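The Plum Year

By the second week of August the plums at Riltatholm had started coming down on their own, and Caroline Mfaume could hear them from her bed. It was a soft sound, softer than you would think, a plum letting go and landing in long grass, and then a good long quiet, and then another. She lay there with the window up and thought about her aunt, who had planted the trees and who had never, in all the summers Caroline could remember, let a single one hit the ground.

The house had come to her in spring, along with a freezer full of unlabeled soup and a letter from the lawyer. She had meant to sell it. She had told everyone at work in Plarnlow that she was going to sell it, and they had all nodded and said that was sensible, and then she had driven out to look at the gutters and stayed through June and July and into the plums.

At six in the morning she gave up on sleeping and went down in her aunt's rubber boots, which were a size too big, and stood at the edge of the orchard with her coffee. There were 19 trees. She knew that because her aunt used to make her say good night to them, every one, walking the rows in her pajamas, and if she skipped one she had to go back to the gate and start over. The old trees leaned a little now. The one by the wall had dropped a limb over the winter, and it had gone right on and fruited along the broken part anyway, the stubborn thing.

"Well," Caroline said to the trees, feeling silly, "good morning."

She picked until her shoulders ached. She filled the buckets and the dishpan and the drawer out of the bottom of the dresser, and then, because there was nothing else left to fill, she went into the pantry and hunted on her knees behind the flour bins for something bigger.
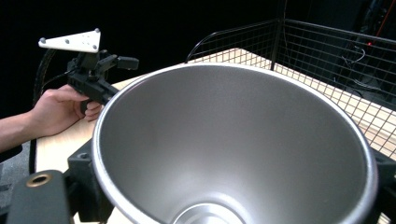 The big bowl, empty.

It had been her aunt's bowl for everything. Bread dough had gone up in it under a dish towel, and one Easter a sick lamb had slept in it, wrapped in a bath mat beside the stove (her aunt had scrubbed it afterward with such fury that the whole kitchen smelled of lemon until May). Caroline herself had been washed in it, or so the story went, though her mother always said that was a different bowl and a different baby.

She was carrying the last of the fruit across the yard when old Ní Bhriain from the next farm came up the lane, walking slowly, with a flat brown envelope tucked under her arm.

"You'll want this," she said, and sat down on the step without being asked, the way she must have sat there for 50 years. "She gave it to me to mind. She said if you sold up I was to burn it, and if you picked the plums I was to bring it over."

Inside was one sheet of paper, soft as cloth at the folds. It was the recipe for the jam, the real one, the one that had taken the ribbon at the Utolden fair so many times that people had stopped entering against it. Caroline's aunt had always sworn there was no recipe. She read it through twice. It wanted a great deal of sugar, and lemon peel, and a spoonful of cold tea, of all things, and at the bottom, in pencil, it said: Do not leave the pot to answer the phone. I mean it, Caro.

She laughed, and then she had to look at the plums for a while.

"Cold tea," said Ní Bhriain, reading over her arm with no shame whatsoever. "I tried coffee. I tried vinegar one year, God forgive me."

"Do you want to stay and help me stone them?"

"I brought my own knife," said the old woman, and took it out of her cardigan pocket.

So they sat in the kitchen with the back door propped open and worked down through the fruit, talking some of the time and some of the time not, and the wasps came in and went out again. When the phone rang in the hall, a little after noon, the first batch was just coming up to the boil. Caroline kept stirring, and they let it ring.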